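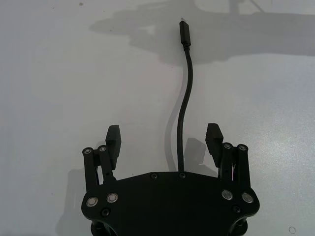
From: Sibel Karabulut
To: workroom list
Subject: Re: the tabletops

On Sun 18 May, Taner Karakaya wrote:
> Does anyone know what we are supposed to clean the pale tables with?
> I used the Rinier spray from under the sink and it left streaks on
> the one by the window. Also, can we get more of them? In-ho and I
> were both looking for a place to work last week and ended up sharing
> the old folding table.

Taner,

Plain water with a drop of dish soap, then a dry cloth. The Rinier is for the sink and the floor in the hallway. If the streaks are still there after soap and water, go over it again with a second clean cloth and clean water. Please don't use the green scrubbing pads. The smooth finish is the main thing we like about these tops, and a light gray-white surface shows dull patches when the light comes in low.

On getting more: Odera quoted me 342 each for the same size, plus delivery. We have 900 left for furniture until January, so that is two tables and not much else. Napaporn asked if Skeltlow would sell us just the tops, to go on the legs we have in storage. I wrote to them and haven't heard back. I'd like to wait for that answer before ordering.

Other table business:

Felt pads are in the top drawer if one of the legs scrapes.

Tape comes off at the end of the day, please. It gets hard to remove after a weekend - ask Muammer, who spent an evening on it.

Sibel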